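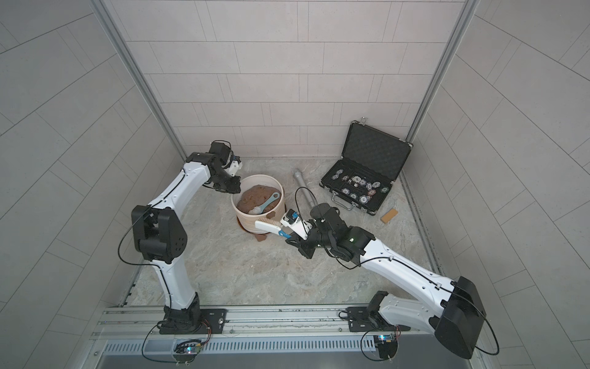
4.2 Listing second-hand glassware

1. Sign in to Drirnovex Seller and open Stock, then New item.
2. Choose Glassware. For cups and tumblers sold together, tick Set and enter the number of pieces.
3. Type the maker's name as it is marked on the base, e.g. Teuber. If there is no mark, leave the field blank.
4. Enter what you paid and your asking price. The fee is worked out when you press Save.
5. Record any chips, scratches or worn print under Condition. The limit is 100 characters.
6. Press Publish. The listing runs for 36 days.

Note: Items marked Personal use stay in your stock list but are not shown to buyers.

Caution: Changing the price of a published set ends all open offers on it -- they cannot be restored.

To relist unsold items, see section 6. For postage weights, see table 2.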